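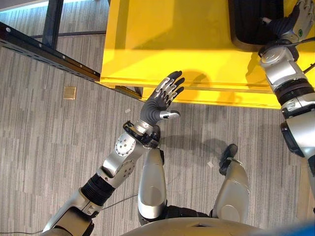
Hands are the reason I haven't written to you since March, so let's get the hands over with first.

When I started sharing a bay at the Gernholm workshop I figured the arms would eat up most of my year. Big joints, heavy castings, all that scary torque. Nope! The arms were a few weeks of swearing and then they mostly behaved. The fingers are where my evenings went. There are 20 tendon lines between the two hands, and every single one of them wants to be a slightly different length from what the drawing says. I re-ran the left pinky so many times that I could do it with my eyes shut, and on one bad night I think I more or less did.

For those who are new on the list, the project is called Costley. It's a full humanoid, two arms and two legs, and it's what I do after work in place of having a normal hobby. I bought the bare frame secondhand and I've been redoing the wiring, the hands and nearly all of the software. The name came off a road sign and has no deeper meaning, sorry to everyone who wrote in with a theory.

So, news. The left hand now opens all the way on command and stays there. I know that sounds tiny. But before this the fingers would spread and then sag back in over the next few seconds, like someone nodding off in a chair, and I spent ages blaming the motor driver. The driver was fine. The spool screws were backing out by a hair each time the hand closed, and I'd been tuning gains to fight a loose screw. A drop of threadlocker on each one, leave it overnight, done. If you're building anything with tendons, please go and check your spool screws before you touch a single number in the code. I lost around 9 evenings to that.

The right hand is ahead of the left, as usual. It gets all the reaching practice over the yellow table, where I put something down and ask it to get its fingers over the thing without whacking it. The whacking is down a lot. What's left is mostly on the approach: the wrist comes in a little too low and the hand has to climb back up at the last moment, which looks very undignified. I've written a dumb fix that makes the arm go up first and over second — not elegant, but it stopped me wincing — and a better one is half done in a branch I'm scared to merge.

I also want to put in a word for the yellow. People ask if I picked it to look cheerful, and okay, a bit, but dark gray fingers against that color are the easiest thing in the world for the head camera to pick out. On the old bench top (brown, scuffed, covered in pencil marks) the hand detector kept losing the thumb. Moving over to the yellow table did more for tracking than two weekends of me fiddling with thresholds. Cheapest upgrade of the year by a mile.

Money corner, because you always ask. The hand rebuild has come to $476 so far, counting tendon line, new bearings and the parts I ordered in the wrong size and was too embarrassed to send back. The bearings came from Comadport, and they were good about splitting a pack, so if you only want a handful it's worth dropping them a note.

On the software side I've moved the arm planner over to Memon, the little library I've been cobbling together and giving a silly amount of love to. It now checks both arms against each other before either one moves. The old version planned each arm as if the other didn't exist, and yes, they met once, elbow to elbow, with a noise I can still hear. No lasting damage, just a scuff and a long quiet cup of coffee.

Next up is getting the two hands to do something together. I'd like the left to steady an object while the right lifts it, and I've promised myself I won't start on walking until that works 20 times in a row. The legs can wait, they've been very patient! I also need to tidy up the cables, and I've written that down here so that one of you can nag me about it.

If you've got a trick for keeping fingertip covers from twisting under load, hit reply, I read everything even when I'm slow to answer. I've tried a tighter fit and I've tried double-sided tape, and the tape was a sticky mess that I'm still picking out of a knuckle. Wiring diagrams for the new wrist go out with the next issue, once I've redrawn the page I spilled coffee on.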